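Questions on the Cutting Board: An Interview With the Kitchen Program Coordinator at Plaletti

The Plaletti household skills program covers the ordinary work of a kitchen, beginning with vegetables. Its coordinator spoke about the opening unit, which is devoted to green onions and occupies two sessions.

"We begin with the board and what stands near it," the coordinator said. "A drying rack with upright pegs has its own place on the table, and papers are kept to one side."
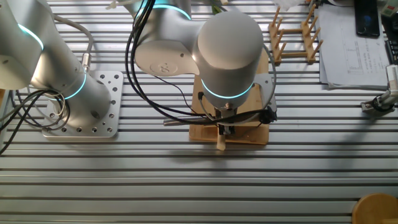 Choosing the Vegetable

The program obtains its produce through Sellora, a local supplier. Asked why the green onion was selected, the coordinator pointed to its shape.

"It is long, it bends, and the two ends behave differently. The leaves are thin and split at the tips. The white part is firm and gives a flat face when it is cut. A person learns a good deal from one stalk."

Wooden boards were preferred from the outset. "They stain and they show wear. We accept that." 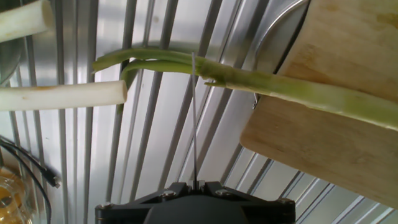
PITEN, June

The second part of the conversation turned to the order of work. Produce is held in a metal pan beside the boards, where green onions may lie across a sweet potato and other vegetables until they are needed.

"The long items go on top," the coordinator said. "When they are underneath, everything moves at once."

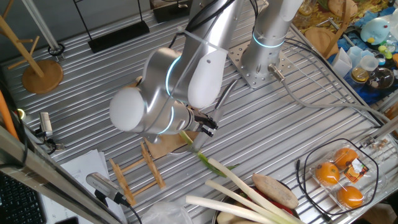 The written guide, prepared with the Jugah office, runs to 18 pages, of which five concern the placing of a single item on a board. The coordinator defended the proportion. "Most of the difficulty is there. A stalk may be longer than the board, and one must decide which end matters. We ask that the white end be placed first."

The guide will be revised before the next unit, on root vegetables.

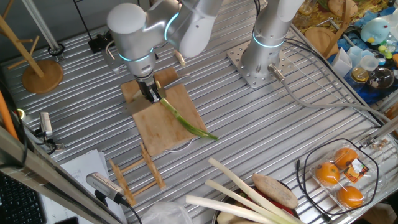 The root end of a green onion above the front board, with the pan of produce nearby.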